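Vivlow — on cherche 3 personnes pour l'entretien et le réglage des pinces à main

Annonce mise en ligne le 26/8/23, toujours ouverte.

Vite fait, parce que les candidatures doivent partir avant la rentrée : on a trois postes à pourvoir à l'atelier de Lenunholm. Réglage, nettoyage, remplacement des patins et des axes sur nos pinces tenues à la main. Pas de bureau d'études, pas de programmation. De la mécanique fine, un tournevis, de la patience.

Le parc : 44 pinces, toutes du même modèle ou presque. Deux mâchoires, tringlerie noire, patins bleus striés au bout. Elles partent chez les opérateurs, qui s'en servent dans des logements ordinaires pour ramasser, trier, mettre à la poubelle. Emballages souples, filets, papier froissé. C'est ce qui fatigue le plus les patins : un sachet fin, ça glisse dès que l'alignement est mauvais.
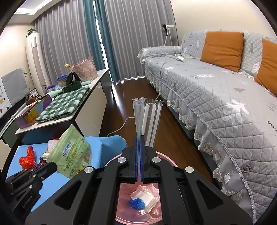 Prise d'un emballage plastique transparent du bout des patins, au-dessus de la poubelle rose.

Ce qu'on vous demandera :

— démonter et remonter une tringlerie complète, vérifier le jeu aux pivots
— remplacer les patins par paire, jamais un seul
— contrôler la fermeture : patins bien en face l'un de l'autre, sur toute la longueur
— resserrer la visserie, sans forcer, les petites vis foirent vite
— remplir la fiche de suivi (papier pour l'instant, désolé)
— aller chez l'opérateur quand la pince ne peut pas revenir à l'atelier, il y en a tous les mois

Après chaque remontage, essai en conditions réelles. On ouvre, on ferme, on prend un emballage mou, on le lâche dans un bac, on recommence. 360 cycles avant de signer la fiche. C'est long, c'est répétitif, autant le savoir avant d'envoyer un CV.

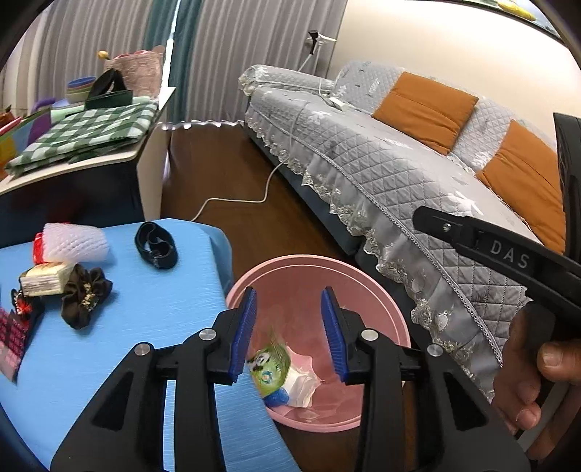 Pendant l'essai on regarde surtout l'ouverture : les deux doigts doivent s'écarter pareil, et revenir sans à-coup. Si un côté traîne, on redémonte. Les habitués le sentent dans la main avant de le voir, ça vient au bout de quelques semaines.

Profil : CAP ou bac pro en maintenance, micromécanique, horlogerie, cycle, peu importe. Quelqu'un qui a réparé des machines à coudre pendant dix ans nous va trés bien. Permis B obligatoire pour les deplacements. Lecture de l'anglais utile, les notices Moynihan ne sont pas traduites.

Conditions : CDD jusqu'en mars, renouvelable. 1 770 euros net par mois, temps plein, paniers repas les jours de déplacement. Outillage fourni, formation interne avec Senthil Acharya, responsable de l'atelier. Les pièces arrivent de chez Sodico, parfois en retard, il faut savoir s'organiser autrement ces jours-là.

Pour postuler : CV et quelques lignes, pas besoin d'une vraie lettre. Dites-nous ce que vous avez déjà démonté, et si c'est remonté depuis. À envoyer à Sinéad Ó Ceallaigh, via le formulaire du site, rubrique Atelier. Entretien sur place, avec un essai pratique d'une demi-journée, payé.

Pas de réponse sous deux semaines : relancez, on en laisse passer.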